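Toy Bin Questions
Teledora Toy Library, answers by Lowri Kemeys
Updated September 2020

Which things can I put in the mixed bin?
Small things for play which are clean and not broken. Building blocks, balls, plastic cups, lids and pieces of cloth are all welcome. Please no glass, and no batteries.

Must the things belong to one set?
No. The mixed bin is for single pieces. If you have a complete set, please keep it in its own bag and write the name of the set on the bag.

How full should the bin be?
Please leave a part of the floor free, so a child can see every piece without digging. The blue block with four studs, the orange-red cup, the pink cloth and the round green lid are together mostly at one end, and the small ball has its own place.

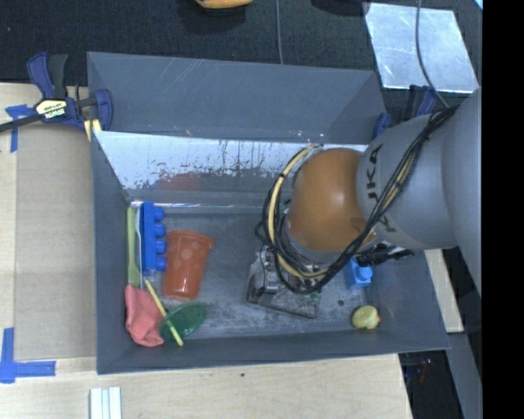 How do I wash the pieces?
Hard plastic goes in warm water with a little dish soap. Cloth I wash separately, in a net bag. Let everything dry overnight before you put it back.

And the bin itself?
Wipe the floor first and then the walls. Old drips on a white wall need a soft brush and some patience. Scuffs will stay, and we do not charge for them.

How long can I keep a bin?
For 16 days. You can extend it one time, by 5 days, if no other family is waiting.

I lost a piece. What now?
Write the bin number on the return card and tell us what is missing. There is no fee for one piece.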